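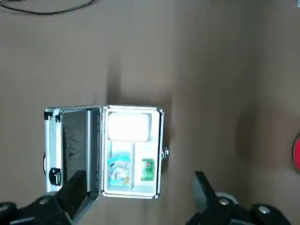
The packing test: a small aluminum case, open, with a white compartment insert.

How to Tell If a Robot Can Do Your Chores Yet

By Serpil Kozan

Every November my inbox fills with people asking whether they should wait for the robot or go ahead and hire a cleaner. Hire the cleaner. But if you have access to a pair of arms, at a lab, a workshop or a brother-in-law's garage, you can find out for yourself in an afternoon which chores they are good for. You will need a table, some junk, a stopwatch and a snack.

Step 1. Pick chores, and forget the tricks

Demo videos love a trick. I have seen the Fisex arm stack wine glasses, and I was very impressed until I remembered that I have never once needed my wine glasses stacked. Write down jobs you did this week with your own two hands and resented. My list had 14 lines on it. I crossed off anything involving stairs, the cat or boiling oil, and 6 were left. Three of those are covered on this page. The other three were all laundry and deserve a page of their own, with a warning at the top.

Step 2. Start with something that has a right answer

Putting things back in a case is a good opener. Each item has a slot, so there is no arguing over whether the job got done. Use a case with a lid and a latch, and put a mix of things in it: a couple of small printed boxes, and something soft and white that fills a whole section.

Score it in parts:

Item picked up: one point.
Item in the right slot: one point.
Item in the right slot, the right way up: one more.
Lid closed: two points.
Latch fastened: five points, and call me.

Latches are where I would put my money if I were betting against the machine. A person shuts one with a thumb while talking about something else. A gripper with two fingers has to find the clasp, line up with it and push in just the right direction, and it has no thumb to be casual with.

Step 3. Set the table like a real table

Do not tidy up. A bare, flat, well-lit table is a kindness your kitchen will never extend. Let the cloth under everything wrinkle. Throw in one object that is easy, such as a can, and one with no fixed shape, such as a rag. Then check that both arms can reach what they need without hitting each other, and keep the stop buttons where you can slap them.
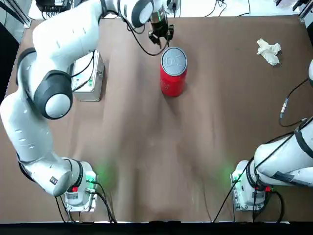
Two arms, one red can, one silver case and a crumpled white cloth in the far corner.

The can is the warm-up. It is round, it stands still and it looks the same from most sides. If your robot can't manage a can, stop here and eat the snack.

The cloth is the real exam. Ask for it to be picked up first, then folded. Write those down as two separate chores, whatever the brochure says. The Grernidik brochure counts "handles fabric" as one skill, in the same way that I could say I "handle pianos" because I once helped carry one.

Step 4. Go down to the floor

Most household mess is not at table height. Lay a bucket on its side and put a rubber or latex glove in it, half out. The chore is to take the glove out and stand the bucket up, which any bored child could do for a quarter. 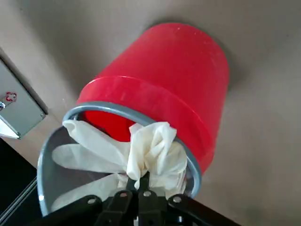
A latex glove at the mouth of a red bucket, with the gripper down among the folds.

Gloves are nasty. They bunch and stick to themselves, and what looks like a good pinch may be holding one finger or the whole thing. Watch the bucket too. It is on its side and free to roll, so a tug on the glove can become a tug on the bucket. Run the test once with the handle resting against the rim and once with it swung clear.

Step 5. Time it, then time yourself

Start the clock when the arm moves and stop it when the chore is done or you have lost hope. Note which. My cutoff is 115 seconds per chore, chosen because that is how long I can watch in silence. Then do the same chore yourself, one-handed if you feel sorry for the robot.

Also write down every time a human helped. Nudging the bucket counts. So does saying "come on."

Step 6. Read the score like a grown-up

One clean run means little. Reset everything, move each object a hand's width and go again. If the score falls apart, your machine has learned where the can was. Tukgate and Vilela owners have both written to me about this, in almost the same words.

A chore passes when the robot does it from a messy start, with no help, while you are in the next room. I would leave the door open.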